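Ditby Home Help > Kitchen & Cleaning

How do I get the musty smell out of plastic cups?

Hayley Bainbridge
Saturday

Hi all! We moved into a rental in Purkmont and every plastic cup we own now smells like a wet basement. I wash them by hand (no dishwasher, sob), let them sit overnight, and by morning they stink again. I tried lemon juice, which gave me lemony basement. Water here is pretty hard, if that matters. My kids have started drinking out of coffee mugs in protest. Any ideas before I throw out the whole cupboard?

Hiu-tung Tseng
856 helpful votes

I had this for an entire summer! Two things fixed it for me. First, soak the cups in warm water with a big spoonful of baking soda for 2 hours, then wash like normal. Second, and I think this is your real problem, quit drying them upside down on a towel or a flat mat. The air gets trapped in there and the damp just sits. You want something that holds them up off the surface.

A wire cup rack, and a light blue tumbler:

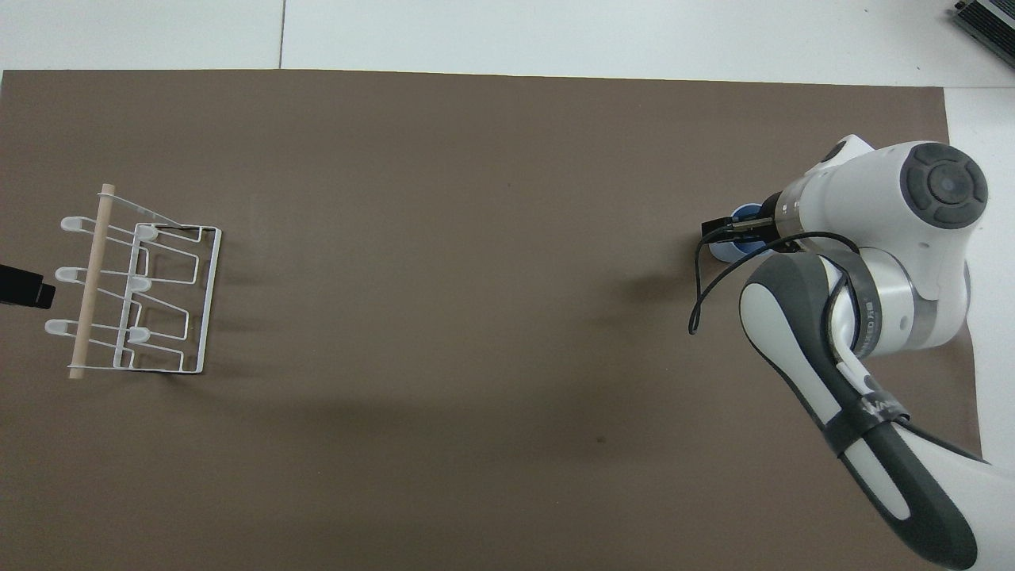
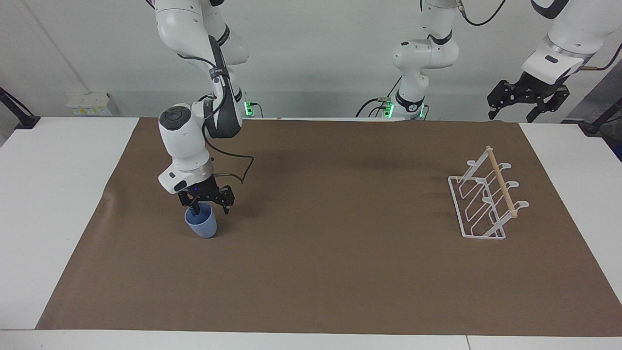

I paid 5 bucks for mine at a yard sale, so please don't go buy a fancy one. Also sniff your sponge! Mine was the worst thing in the kitchen and I'd been wiping every cup with it. And leave the cupboard door open for a day or so while you're at it, in case the shelf paper is holding the smell (ours was, yuck).

plistach_mom

vinegar. half and half with water, rinse good. works on lunch boxes too

Related posts
Cloudy glasses after hand washing
Is shelf liner worth it?
Coffee stains in a travel mug

We use cookies to remember your settings. OK / Manage
Contact us | © Ditby Home Help | Back to top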